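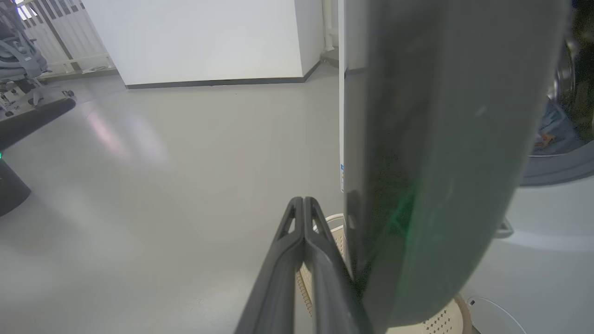
# Mivus Perforated Laundry Basket, Cream

A basket for the place where the washing is done. Mivus is a plastic basket with a rounded rim and rows of small square holes in the wall. It stands on the floor in front of or beside the machine, takes the clothes when the drum is opened, and goes with you to the line or the drying rack.

We sell this basket from our shop in Munden, together with other things for small laundry rooms. Many of our customers have no separate laundry room at all. The washing machine stands in a corner where somebody also works or keeps a desk chair, and the basket must live in the same corner the whole week. For this reason we chose a quiet cream color. It goes well with white appliances and with a light gray floor, and it does not look like a thing that was forgotten there.

## What it is good for

- Carrying wet clothes from a front-loading machine
- Collecting towels and bed linen before the wash
- Keeping clean clothes until there is time to fold them
- Toys, balls, garden shoes and other things which need some air

The holes let the air pass, so damp towels do not become sour so quickly as in a closed box. Please do not understand this as drying. Wet clothes should still be hung the same day. The holes are small, and socks stay inside. Very thin straps or strings can come through, so put these pieces in a wash bag or lay them on top.

## The rim

The rim is rounded on the outside and also on the underside, where your fingers go. We asked for this specially. The first sample we received in April had a thin line of plastic left from the mold, and after carrying a full load up the stairs you could feel it in your hand. The maker has changed the tool and the baskets we have now are smooth. If you receive one that is not, write to us and we exchange it.

You can hold the basket with both hands at the rim, or with one arm around it against your hip. For a full wet load I recommend both hands.

## Choosing the place

Before you order, open the door of your washing machine completely and look how much floor is left. With a round front door the basket should stand a little to the side of the hinge, or directly under the opening if the door swings wide enough. Customers with a narrow place between the machine and a cabinet often write to ask if the basket will fit. Measure the gap at the floor and also at the height of the rim. The basket is wider at the top, and a baseboard or a water pipe can take away some space as well.

On a smooth polished floor the basket slides easily when it is empty. This is practical if you want to push it with the foot, and less practical if you have a small child who likes to sit in it. You can put a thin rubber mat under it. The base has no sharp points, but sand or small stones under any plastic base will scratch a shiny floor – please wipe the floor there from time to time.

Do not put the basket against a heater or on top of a dryer that is running.

## Care

Wash it with warm water and a soft brush. The square holes collect lint, mostly in the lower rows, and a dry brush removes it better than a cloth. Do this before you make the basket wet. Ordinary dish soap is enough for the rest. For marks from dark jeans, use a paste of baking soda and water, leave it for a short time and rinse.

Strong sun makes cream plastic more yellow over the years. On a balcony keep it in the shade when you do not use it.

## Stacking and storage

Two baskets go into each other without sticking. With more than this the lower ones hold tightly, and you need to turn them a little to get them out. If you sort light and dark clothes, we suggest to buy two and keep them one inside the other until washing day.

## What comes in the package

One basket. There is no lid and no lining. The paper label is fixed with a weak glue and comes off with warm water.

A cotton lining is available separately under the name Pralton. It has ties which go through the holes under the rim, and it can be washed with your other cotton things. It is useful for knitwear and for anything with buttons of shell. The Montoya rack, which we also sell, holds the basket at a more comfortable height. Customers with back pain have been happy with it.

## Orders and stock

Our last delivery was 1,000 baskets, and around 300 are still here in cream. The other colors are finished and we do not plan to order them again this year. Baskets are sent in a plain carton. When you order two, they travel one inside the other and you pay shipping only once.

For hostels, guest houses and shared laundries we can make an offer for larger numbers. Please tell us how many you need and whether you have a door or gate where a big carton can be left.

Returns are accepted when the basket is clean and has not been used for paint or cement. You do not need the original carton, only a carton which protects the rim.

Questions about the basket or the lining: write to Saodah Ngau at the shop. She answers in English and Malay.

Page updated Jul 4, 2023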